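About Us

Updated November
By the Cloria office

Cloria is a contract packing and sample fulfillment company. We receive finished goods from food and household producers, sort them into sets, box them, and ship them to stores, trade buyers and private addresses. We do not make any product ourselves and we do not sell under our own name.

The company began as the packing room of Berhe, a dry goods wholesaler, and became a separate business when outside orders passed the volume of in-house work. Berhe is still a customer and is billed at the same rates as everyone else. The original room is now used for returns. Packing takes place in the adjoining building, which has 15 benches, two receiving doors and a separate storage area for goods with a short shelf life.

Our standard order is between 994 and 3,000 sets. Smaller orders are accepted when the contents are already in storage. Larger orders are split into runs, and each run gets its own lot sheet. The lot sheet lists the contents of the set, the supplier's batch codes, the earliest best-by date in the run, the box size and the packing order. A copy stays with us for two years.

Mixed sets make up most of the work. A typical set holds between four and nine items from different suppliers, with different weights and different wrappers. Flat items go in first, rigid items along the long side, and soft packets last. Glass is packed only with dividers. We do not combine food with scented products in the same box, even when both are sealed.

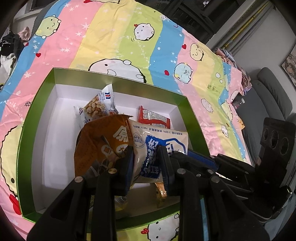
Snack packet and shallow box with a white interior.

Boxes are bought in flat, in four stock sizes, from Trutia. Custom printing adds three weeks to the schedule – four if the inside of the box is printed as well. Before a custom box is approved we pack one full set by hand, close it, and check the lid gap and the movement of the contents. If the contents shift, we change the box depth before adding filler. Filler is paper in all cases.

Stock is tracked in Flelasano, a records system written for us and maintained by an outside contractor. Each pallet receives a number at the receiving door and keeps it until it is empty. Customers can view their own stock levels and lot sheets, and can place a hold on a batch without calling the office. A hold takes effect at once and can be lifted only in writing.

Storage is at room temperature. We have 909 pallet positions in total, and we do not handle chilled or frozen goods, alcohol, or anything that needs a hazard label.

Quotes are prepared from a sample set. Send one of each item, the number of sets required and the delivery date, and mark the parcel for the quotes desk. Samples are kept until the order closes – please say so if you want them returned. Receiving closes at 3:30 p.m.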